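Home Stories Essays Recipes Back Issues Subscribe

The Rice Pot at Aubert

By Ludivine Baudry
April
9 comments | 50 shares

The restaurant had been closed for two winters when Demetrius Thibodeaux got the key. It stuck in the lock and he had to lift the door by the handle to get it open. His aunt had run the place for most of her life, and the sign over the porch still said Aubert, which had been her mother's name.

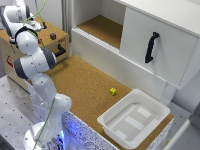
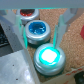
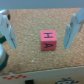
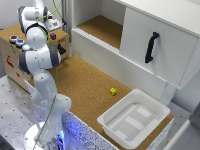 He went in through the dining room and straight to the kitchen. The gas was off. Somebody had left the salt out and it had turned to a brick. On the back burner, with the lid on, was the rice pot.

It was cast iron, with three short legs, older than the stove and older than the building. His aunt had cooked red rice in it every day but Monday. She never let anyone else wash it. She would wipe it out with a rag and a little lard and set it back on the burner while the customers were still on the porch saying goodnight.

Demetrius took off the lid. The inside was orange with rust.

He sat down on a flour bin and looked at it for a while. Then he called Blandine Leblanc.

Blandine had worked the line at Aubert when they were both nineteen. Now she ran the lunch counter at the Sterncombe ferry landing, where she sold fried whiting and deviled crab to people waiting on the boat. She came over after closing with her apron still on under her coat.

"How bad?" she said.

"Look at it."

She ran her thumb around the inside. "I've seen worse come out of a creek."

"She'd have a fit."

"She would," Blandine said. "Get me some steel wool."

They worked on it at the sink until dark. The water ran brown, then gray. She told him the county wanted 935 dollars for the inspection and the license, and that was before anybody looked at the hood. He told her the hood was fine. She told him the hood had not been fine in her lifetime.

"What are you going to serve?" she asked.

"What she served."

"Do you know how?"

He kept scrubbing. He knew it had bacon in it, and onion and bell pepper, and tomato paste cooked down until it was nearly brown. He knew the smoked sausage came from Quentin Lemaire's place up the road. Past that he was guessing. His aunt had cooked with her back to the room.

"I know most of it," he said.

"Most of it is what they give you at the Brotedance," said Blandine. The Brotedance was the hotel across the water. It had put red rice on its menu at 24 dollars a plate, in a small copper dish, with a sprig of something on top. Romain Gilbert was the chef there. He had eaten at Aubert every week one summer and written things down in a notebook, and the old lady had let him, and had told him wrong on purpose.

"She told him to stir it," Demetrius said.

"She told him to stir it," Blandine said, and they both laughed until she had to put down the steel wool.

He made the first batch the next afternoon on a camp burner in the yard. The rice came out wet. You could have hung wallpaper with it. He ate a bowl standing up and gave the rest to the neighbor's chickens.

The second batch scorched. The third was close, but it tasted thin, and he couldn't say what was missing. He used more bacon, then less. He drove up to Quentin's and bought five pounds of sausage and asked him straight out what she used to buy.

Quentin was wrapping the links in paper. He was past eighty and did not hurry.

"Sausage," he said.

"Anything else?"

"Necks, sometimes. And she'd take the drippings out of the smokehouse pan. Every Saturday she brought a jar." He tied the string. "I thought it was for the dog."

"She didn't have a dog."

Quentin thought about that. "No," he said. "I guess she didn't." He went in the back and came out with a jar of it, dark as motor oil, and wouldn't take any money.

Demetrius put a spoonful in with the onions. He let the tomato paste go until he was sure he'd ruined it, and then he let it go a little longer. He put in the rice dry, turned it over once so that every grain was coated, added the stock and put on the lid. He sat down on the back step where he couldn't reach the spoon.

Blandine came up the drive while it was still steaming. She didn't say hello. She stopped by the fig tree and stood there with her pocketbook in both hands.

"Is that it?" she said.

"I haven't opened it."

"Well, open it."

The rice stood up in separate grains, brick red, with a crust around the edge where it met the iron. She took a spoon out of her pocketbook. She had brought her own. She ate some from the middle and some from the edge, and then she went back to the edge.

"It needs salt," she said.

"She always said that about yours."

"She said it about everybody's." Blandine was scraping the side of the pot. Her eyes were wet, and she turned around and looked at the marsh while she chewed. The tide was going out and the mud smelled the way it does in spring. A man in a jon boat was working his way along the bank with a cast net – he threw, hauled, shook it out and threw again.

"Romain called me," she said after a time. "He heard you had the key. He wants to know would you sell the pot."

"Sell the pot?"

"To hang on the wall over there. He said 3,000 dollars."

Demetrius did not answer right away. Three thousand would cover the inspection and the license and some of the hood. He could buy a new pot. It would be flat on the bottom and sit level on the burner, and it would never rust if he took care of it.

"What did you tell him?"

"I told him it was rusted through. I told him you could read the Lultomine Gazette through the bottom of it."

"You could have asked me first."

"I'm asking you now," she said.

He got up and fetched two bowls from the kitchen, the white ones with the blue line. He filled hers and then his own. When they had finished, there was still some left in the bottom, and they ate that out of the pot. Then he went in to find a clean rag and the lard.

"Use less than you think," Blandine called after him. "It goes sticky."

"I know it," he said.

Share this story | Print | 9 comments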